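Clearing a Slow Drain on a Kanar Sink Trap
Tuesday, by the Flisier workshop desk
Print | E-mail this page

Turn off the tap and put a bowl under the trap. Unscrew both collars by hand, lower one first. Tip out the contents and scrub the inside with a bottle brush.

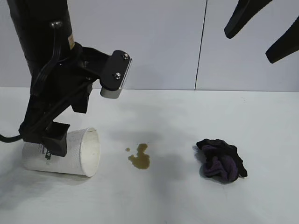
Check the washers before refitting. Traps made before 2016 take the flat type, part 415; later ones take the tapered type, part 776. Fit the tapered side facing down. Hand-tighten only, then run the tap for a minute and feel each joint for drips.

Related
Descaling a Uria shower head
Replacing a Zou tap cartridge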